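Finally made it up to the old watchtower at Dondholm and I'm still grinning! 38 metres of grey stone on a bare hill, and the sea on 2 sides.

The climb from the village takes 15 minutes if you don't stop, but I stopped constantly (the wild thyme in June, my goodness).
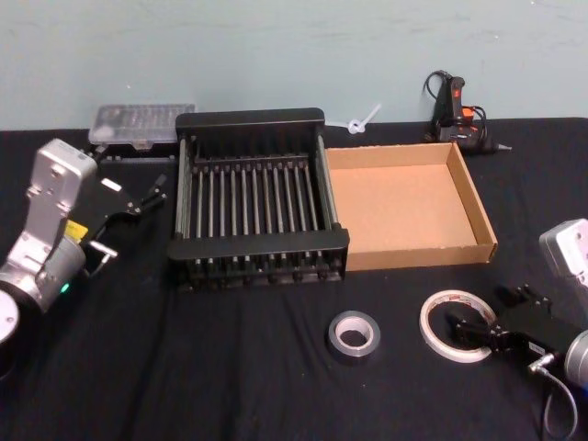
Can you go inside the tower? The ground floor and the spiral stair are open until sunset, and you pay at the gate.

Tarek Khalaf showed us the mason's marks by the door, tiny fish and arrows, more than 100 of them. I'd have walked straight past!

Next up is the ruined chapel at Uretti. Rasha Sabbagh says go early and bring a torch for the crypt.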